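8/21/19

Third day with the Civow sorting kit from Vavley. It came in 2 boxes, and the arm was bolted down before lunch. The manual is poor. The software, Tunel, is better than I expected and let me save a pick routine without writing any code.

Ran 100 picks this morning. 3 failed, all at the far end of the reach. Slowed the arm and the next lot went fine. The price is still the sticking point, and the spare fingers are extra. Cordeiro want an answer on the lease by September. I'd take it for light parts, nothing heavier.

Filed under: Workshop diary, Kit on trial

Comments

Does it run on a Mac?

We had one of these. Noisy fan.

Thanks, was looking at the lease myself.

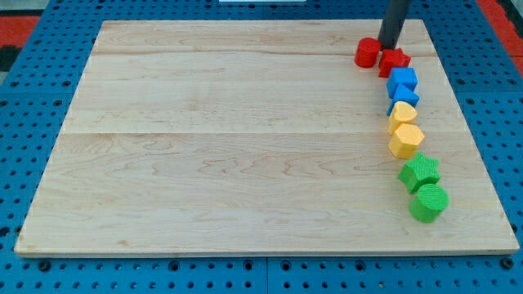
Can you lease the kit without the software?

Tunel is part of the lease and can't be taken off it.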